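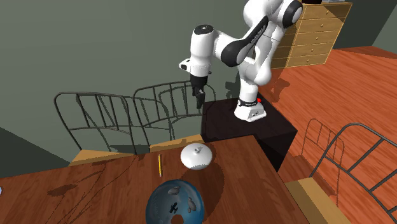

2 min read

Cinthorpe Local History Index: progress to the end of May

We have now transcribed 2,136 parish burial entries, which leaves the Bodine volumes and whatever is in the box marked "Misc." The grant asked for steady progress, and burials are nothing if not steady.

Worine parish is finished except for 7 pages where a past clerk tested his pens. Ticona took longer than planned – the ink has faded to the color of weak tea, and one curate spelled his own name two ways.

Spending stands at 98 percent of the transcription budget. We would like to move the unspent scanning money across to cover Bodine, and a revised table is attached.

Checking is behind. Two readers go over every entry, and they have been arguing since March over whether a man died of "dropsy" or "drapery." We have logged it as unclear.

Next up: Bodine, volumes one and two, then the box.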